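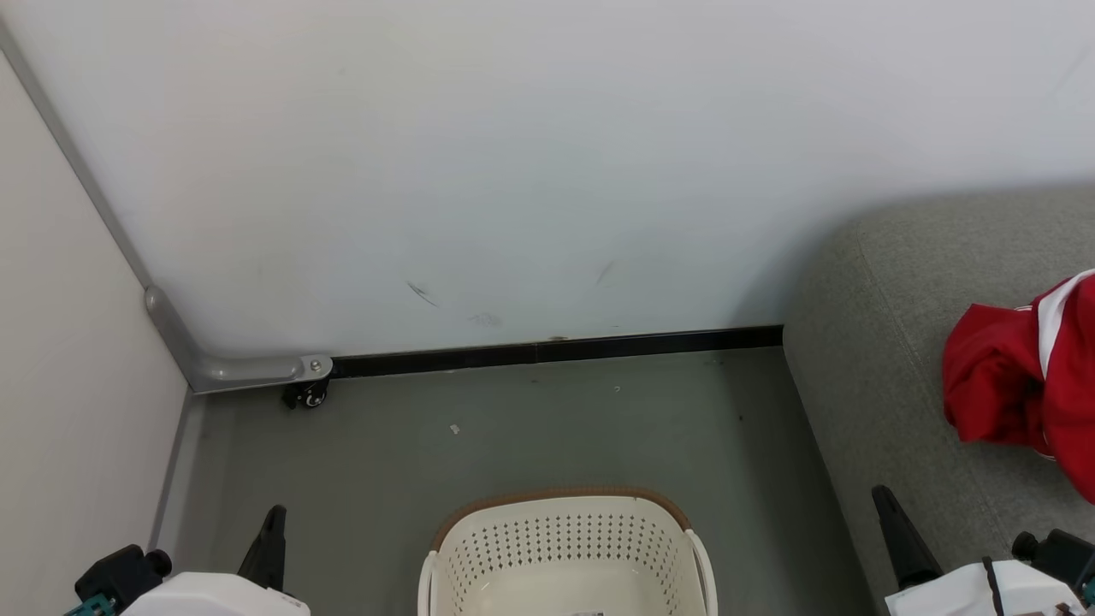
Setting up a two-arm robot to collect laundry: a working procedure

We use cookies to remember your settings. Accept | Manage preferences

Picking up worn clothes and putting them in a basket is often listed as a solved chore. It is partly solved. A current two-arm mobile unit will do it in a prepared room, slowly, with a person nearby. This page sets out the procedure used at the Cakthorpe test flat with a Comorari base and the Cilleo control software, and notes where it still fails.

1. Place the basket

Put the basket on bare floor, directly in front of the base and between the two arms. Use a rigid plastic basket with a proper rim and side handles. Fabric hampers fold when a finger catches them, and the software then loses the opening.

Keep furniture at least one finger length from the basket on the side where the arm will come down. If the basket has to stand beside a sofa, lower the approach speed on that side to 5 cm per second.

2. Check the fingers

Open and close both grippers fully. The tips should meet evenly. Wipe them with a dry cloth, as lint reduces grip on smooth sportswear. Tapered fingers are preferred to flat pads for this job: they can get under a fold lying on upholstery without pressing far into the cushion.

3. Set the camera views

The head camera finds the garment and the basket. The wrist cameras take over for the last part of the reach. Confirm that both fingertips are visible in each wrist view before starting. If a tip is missing from the view, re-seat the camera bracket and run calibration again.

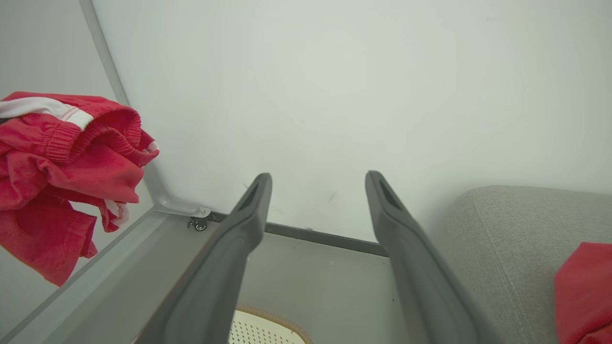 Wrist view with the fingers open. Red garments to left and right, perforated rim, likely a basket or lid, at bottom centre.

4. Choose the grasp point

For a garment lying on a cushion, take the highest fold. For one hanging over a rail, take it above the rail and lift straight up before moving sideways. Pulling outwards drags the cloth along the metal and may move anything on castors. Lock the castors if they have locks.

Waistbands give a firm hold but spring back when released. Set the release height to 7 cm above the rim or lower.

5. Run and record

Start with one garment. Record a success only if the whole item ends up inside the basket; a leg hanging over the rim is a failure. Our log for November holds 504 attempts. Of the failures, 26 were double picks, where two items came up together. Most of the rest were items left over the rim.

Known limits

Clothes of the same colour lying close together are often treated as one object. Small socks are missed on patterned covers. The unit does not check pockets, sort by fabric or turn sleeves the right way out. It also does not reach under furniture, so anything that drops behind a frame must be fetched by hand.

A person clears the same room in far less time. The machine is useful where the pick-up can run unattended, and on current results we do not recommend leaving it alone with the Değirmenci gripper set fitted. The standard set has been more reliable on thin cloth.

Related guides
Folding towels with two arms: table height and lighting
Calibrating wrist cameras after a finger change
Loading a front-opening washing machine: what works so far
Cleaning lint from gripper joints

Last updated: November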